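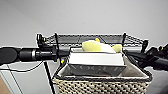 A wicker basket on the handlebar.

Machine binding night, and a call for placemats

The Dornerwood quilters meet again on the second Thursday of the month, at 7 in the evening. Bontu Gidey will show how she attaches binding entirely by machine. She sews it to the back first, presses it over to the front and topstitches close to the fold. Bring a practice sandwich, 12 inches or larger, with the edges trimmed square, and two strips of binding fabric cut at 2 1/2 inches. Please join and press your strips at home, as there are only two irons.

Kedir Berhe is still collecting placemats for the meal delivery program. We have 34 so far and would like to reach 60 by the end of the summer. Finished size is 12 by 18 inches. Cotton batting only, please — polyester does not hold up as well in their dryers. Any pattern is fine, and orphan blocks left over from the February swap would work well. 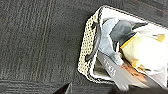

If you need backing, Henok Tufa has 4 yards of brown stripe to give away. It is 60 inches wide, prewashed, and has one faded fold that can be cut around. He would like it to go to one person in one piece.

The scrap exchange went smoothly last time, though a few bags had no fiber content marked. Write it on the outside, even if it is a guess. Selvages and strings go in separate bags.

Nahom Gebru has the sign-up sheet for the fall retreat. Deposits can be paid to him at the meeting or mailed in with the form.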